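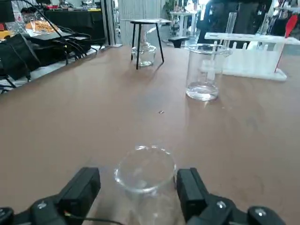 第六章 由人示范：手把手教与遥操作

本章学习内容

拖动示教与遥操作的区别，以及各自适用的任务
一次示范应当记录哪些数据
腕部相机视角的特点与局限
示范的分段、筛选与弃用
示范质量对后续学习的影响

前几章里，机器人的动作都由程序写定。工程师给出目标位姿，运动规划器算出轨迹，控制器负责跟踪。只要工件的位置固定、形状已知，这种做法就够用。第五章的码垛实验就是这样完成的，全部路径点加起来不过16个。

换到化学实验台上，情况要麻烦得多。烧杯是透明的，深度相机常常测不准它的壁面；杯口有一圈外翻的厚边，夹爪从上方下探时容易碰到；台面上还有三脚架、烧瓶、试管架一类的器具，手臂要从它们之间绕过去。把这些条件逐条写成规则当然可以，但写规则的时间往往比教会一名新来的实验员还长。实验员学习时很少读规则，多半是看别人做一遍，自己再做一遍。

本章讨论的方法与此类似：由人把任务完整地做给机器人，机器人记录过程中的观测与动作，再从记录中学习。文献中一般称为“示范学习”或“模仿学习”。本章只讲前半部分，即如何取得示范；如何从示范中训练策略，放在第七章。

6.1 两种基本方式

拖动示教又称动觉示教。操作者握住机械臂末端或小臂，直接把它推到需要的位置，控制器此时处于重力补偿状态，只抵消臂体自重，不抵抗人手的推力。这种方式的优点是直观，操作者能感到接触力，玻璃器皿碰到台面时手上立刻有反应。缺点也很明显：人的手和身体会进入相机视野，遮挡目标；双臂任务需要两个人配合；推动较重的手臂时，动作容易发涩，速度忽快忽慢。

遥操作则把人和机器人分开。操作者手持主端设备，机械臂作为从端跟随。主端可以是一台结构相同的小型手臂，也可以是手柄、空间鼠标或带位姿跟踪的手持夹爪。人不在工作区内，相机拍到的画面与机器人日后自主运行时的画面基本一致，这一点对训练很重要。代价是操作者失去了大部分触觉，只能靠眼睛判断是否夹稳。

两种方式没有高下之分。需要感知接触力的任务，如插接、旋紧，宜先考虑拖动示教；以视觉定位为主的任务，如抓取、搬运、摆放，宜采用遥操作。本章的实验以遥操作为主。

6.2 实验任务：夹取烧杯

本章的例子取自格拉能（Grarnen）教学实验室的一组练习。任务本身很简单：机械臂从待机位出发，夹住台面上的一只空烧杯，抬起，移到指定区域后放下。台面上同时摆有其他器皿，其中一只烧杯盛有少量水，杯内立着一根玻璃棒，操作时不得碰倒。

夹爪为平行二指式，两指为黑色。接近阶段，两指张开，分别位于烧杯两侧，高度大致与杯身中部相当。高度选得过低，夹爪壳体可能先触到台面；选得过高，指面会压在杯口的厚边上，夹持不稳。初学者最常犯的错误是一侧手指先碰到杯壁，把烧杯推着走。遇到这种情况应当停下，退回，重新对中，而不要带着偏差继续合拢。

主端设备使用Stenda手持控制器，记录软件为Skello。两者的接线与标定步骤见附录C，此处不再重复。

6.3 记录什么

一次示范通常包含三类数据。

其一是图像。至少应有一路腕部相机和一路固定的外部相机。腕部相机随夹爪运动，手指始终出现在画面下方，目标与手指的相对位置一目了然，适合判断对中与合拢时机。它的局限在于视野窄，远处的器皿只能看到一部分，而且手臂一转动，背景也跟着变化。外部相机正好弥补这一点。

其二是机器人自身的状态，包括各关节角度、末端位姿、夹爪开度。条件允许时应同时记录电机电流，它可以粗略反映接触力。

其三是动作，即操作者发出的指令。初学者容易把动作与状态混为一谈。指令是“要去哪里”，状态是“现在在哪里”，从端跟随总有滞后，两者并不相等。若只存状态，训练时就要用下一时刻的状态来代替动作，夹取玻璃器皿这类任务会因此夹得偏松：手指碰到杯壁后开度不再变化，而操作者的指令其实仍在继续收紧，这一部分信息就丢失了。

三类数据必须带有统一的时间戳。图像与关节状态的采样频率不同，应在记录时对齐，不要留到事后凭肉眼修正。

6.4 示范的分段与取舍

每次示范从待机位开始，到夹爪松开并离开烧杯为止。本实验规定单次时长不超过90秒，超时即作废重做。实验室助教里兹万·马图巴尔（Rizwan Matubbar）在8月的一轮练习后整理过学生的废弃记录，其中多数并没有打翻任何东西，问题出在犹豫：夹爪停在杯子上方迟迟不动，或者来回微调。停顿中的画面几乎相同，对应的动作却各不相同，学习算法很难从中得到一致的结论。

因此，正式记录之前应先练习，直到动作连贯。练习数据不要混入训练集。

下列情况的记录应当弃用：
夹爪与台面或其他器皿发生碰撞
操作者的手进入腕部相机画面
任一路图像丢帧超过3帧
松开夹爪后烧杯倾倒

中途出现小偏差、随后自行纠正的记录则应保留。这类片段告诉机器人偏离之后如何回来，只有完美示范的数据集反而缺少这一内容。滨田（Hamada）课程组提供的配套数据中，此类记录单独加了标记，读者可以对比有无这部分数据时的训练结果。

6.5 变化的安排

同一只烧杯放在同一处，示范再多也只教会了一个位置。应当有计划地改变烧杯的摆放位置、杯嘴朝向、周围器皿的布置和室内光线。光线尤其不可忽视：透明玻璃在图像中主要靠杯口的亮边和杯壁上的高光来辨认，窗帘开合之后，这些特征会明显移动或减弱。建议每次只改变一项，并在记录中注明，以便日后查找失败原因。

思考与练习

1. 若任务改为用玻璃棒搅拌杯中的水，你会选择拖动示教还是遥操作？说明理由。
2. 从配套数据中任取3次示范，画出夹爪开度的指令曲线与实测曲线，标出手指接触杯壁的时刻。
3. 设计一张示范记录表，列出每次示范需要人工填写的项目。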